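Notebook entry, August
Project: Ovari block-sorting cell
Subject: Unintended contact and protective stop during approach, right finger

Status at start of shift: cell released for unattended running at reduced speed. Gripper pads had been replaced the previous afternoon and the finger zero recorded in the maintenance sheet. No open faults on the controller.

Event. At 10:40 the arm entered a protective stop during the descent to a pick. The controller logged a lateral force on the right finger above the configured limit. The arm held position and the brakes engaged as intended. No person was inside the marked area. The cell was placed in manual mode and the key removed before anyone approached the table.

Initial findings. The stop was reached on cycle 325 of the run. Review of the log shows that the two cycles before it also recorded a rise in lateral force at the same height, both below the limit. These were not flagged, as the warning threshold had been disabled during tuning of the Kusuma grasp planner and was not restored afterward. This is to be treated as a separate finding from the contact itself.

The pads and finger mounts were inspected first. Both pads were seated correctly and the mounting screws were at the specified torque. The finger zero was measured again and agreed with the sheet. A mechanical cause is therefore considered unlikely, though the right linkage should be examined again at the next scheduled service.

Attention then moved to the pose estimate. On replay, the planner placed the target block 14 mm to the left of its true position and opened the gripper on that basis. The right finger came down against the side of the block instead of outside it. The same error could be reproduced in manual mode with the overhead lamp on. With the lamp off, it did not occur in any of 5 trials. Glare on the tabletop and the dark shadows cast beside the blocks are both suspected. It has not been established which of the two misleads the edge detector, and the trials with the lamp off changed both at once.

A slow approach was then run in manual mode with the hold-to-run control, lamp on, and the wrist view was saved for the record.

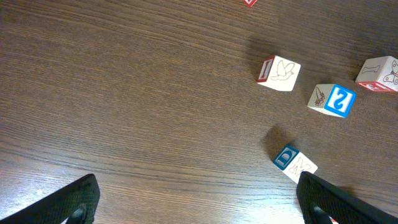
Wrist view, manual approach. Right fingertip close to the corner of the "D" block; glare on the wood at lower left and center.

Actions taken. Warning threshold restored and the parameter file locked. Overhead lamp switched off and tagged. Approach speed limited until the pose error is understood. The Visano incident form has been completed and a copy placed in the cell binder.

Actions outstanding. Repeat the trials with a diffuser fitted, so that glare is reduced while the lamp remains on. Repeat with a matte cover on the table. Ask Ekivmont whether the force limit may be lowered during descent only, without affecting the grasp phase. Add a check of disabled warnings to the release sheet.

The cell is not to be returned to unattended running until the diffuser trials have been entered in this book and countersigned.

15:20. Diffuser on order. Cell left in manual mode, key in the cabinet.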